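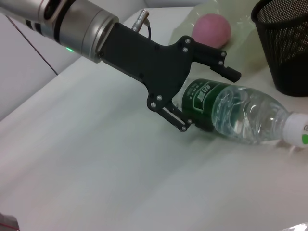 Drokent House, Verncombe
Tables and surfaces check, Room 326
April, started 10 am

1. Table top clear of items not in use
No. A water bottle on its side, a pink ball and a plastic bag, all sharing one white table. Put back what has a home and find a home for what hasn't.

2. Drinks capped and upright
Half marks. The bottle has its white cap on, which is more than can be said for last month's coffee. Upright it is not. Bottles lying down roll, and they prefer to do it towards paperwork.

3. Table surface clean and undamaged
Pass, with faint streaks. Wipe with a damp cloth, then a dry one. The second cloth is the part people skip.

4. Plastic bags folded away or binned
No. One crinkled bag, currently serving as a cushion for the ball. Bags on the floor are a slip hazard and a bag on a table is usually on its way there.

5. Loose round objects contained
See above. A box or a drawer will do. A bag is not a container if the thing is sitting on top of it.

6. Waste bin present and within reach
Pass. Black mesh, close to the table – so close that item 4 is hard to forgive. Please use a liner, as anything wet goes straight through mesh and on to the carpet, and we have only just finished paying for the carpet.

7. Table stable, no wobble
Pass. Pringle table, asset no. 2688. Leaned on at both ends, no complaint from either of us.

8. Walkway between table and door
Pass. Two chairs needed pushing in and have been pushed in.

9. Previous actions closed
One of 2. The blind cord has been tied up. The Grostusitz shelf bracket is still "on order", as it was in the winter, and the shelf stays empty until it arrives.

Result: pass with actions
Items 1, 2, 4 and 5 to be put right by 4 pm. It should take less time than reading this did. Item 9 carried forward again – same wording, to save ink.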